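Rurorier Street Supper Club: August planning meeting
Minutes, as scribbled by me and typed up after a second cup of coffee

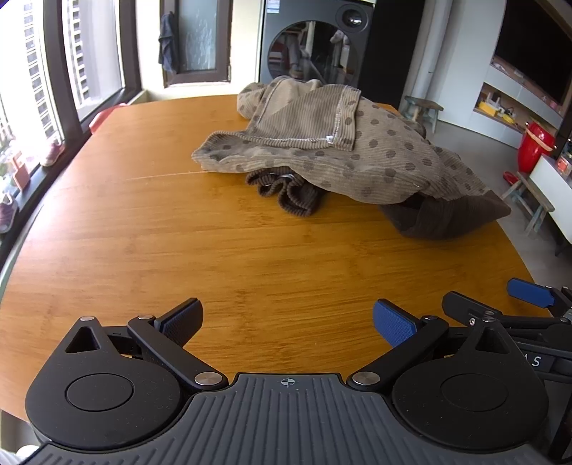
The round wooden table, with its thin crack.

We got going a little after 7, with nine of us squeezed into my dining room and Declan Goodall joining by phone from a parking lot. I chaired and took notes at the same time, so if I've got your words a bit wrong, shout and I'll fix them before the next one.

Last meeting's minutes
Approved, with one change. I'd written that the chili was "fine." I've been asked to put "very good," so the chili was very good.

Money
We have $131 in the envelope after paying for the chairs. That's better than I expected (I thought we were close to broke!) and it means we can skip the collection this month. Plates and napkins should eat up a chunk of it. Declan asked if we could go back to real plates and save the money, and we had a long chat about who would wash them. Left as it is for now, but he's going to ask at the thrift store what a big mixed stack would cost.

Where we're holding it
The plan is still the grass behind the Van Hecke building, same as last summer. I called the office and they're happy to have us as long as we're off the lawn by 10 and the gate gets locked behind us. I have the key. The sprinklers will be switched off that evening, and yes, I did ask them twice, and I'll ask again the day before. Those of you who were sitting by the hedge last year know why.

If it rains we move to the covered walkway on the Cundico side. It's narrower, so it would be one long row of tables and everybody passing dishes down the line. A few people liked that idea so much they wanted to do it rain or shine. We voted, and the grass won by two votes.

Food
This took up most of the evening, as it always does. The theme is "something your grandmother made," and you can read that as loosely as you like. So far we have:

Stuffed peppers, one tray with meat and one without
A very large potato salad (mine, with the dill)
Lentils and rice, with the spicy pickle from the Rukum grocery on the corner
Cornbread, two kinds
Cold cucumber soup, if Declan can find his big pot
Peach cobbler

We're heavy on starch and light on anything green, so if you haven't signed up yet please think salad or beans. We also need one more dessert. Somebody floated homemade ice cream and there was a lot of excitement until we got to the part about keeping it frozen on a lawn in August. Popsicles in a cooler may be the answer.

Labels: please, please put a card by your dish saying what's in it, nuts and dairy especially. I'll bring blank cards and a couple of markers. Last year we had three bowls with no card at all and I spent half my supper running around asking who'd made them.

Drinks
Lemonade and iced tea from the club, anything else you bring yourself. We talked about one big water jug with a tap versus bottles. Jug it is. I'm borrowing one from my sister and it holds plenty, though it's a beast to carry full, so we'll fill it over there with the hose tap behind the building (I've checked, it's drinking water).

Music
We had a bit of back and forth here! Some of us loved the fiddle players and some of us could not hear the person across the table. We settled on music for the first hour only, set up down by the fence, then quiet for eating and talking. I'll call the fiddlers this week.

Invitations
The flyer is nearly done. It still said July at the top when I passed it around, which I've now corrected. We'll slip them under doors on our street and the next one over, and I'd like them out a good two weeks ahead so people can plan. Last year's turnout was roughly what we'd cooked for, so I'm not worried about numbers, but do tell me if you're bringing a crowd of cousins.

Any other business
The folding chair with the bad hinge is still in the pile. Please don't sit in it. I'm putting red tape on it.

A green casserole dish with a glass lid has been at my house since spring. Come and get it or it's mine.

Declan wants to try a recipe swap after the meal, everyone bringing a few copies of theirs. We all said yes, and he's now in charge of it.

To do before next time
Me: fiddlers, water jug, cards, sprinklers (again)
Declan: plates price, soup pot, recipe swap
Everybody: sign up for a dish, and take a stack of flyers

We wrapped up a bit before 9 and then stood in the hallway talking for ages. Next meeting is at my place again, same time, and I'll make the lemon bars.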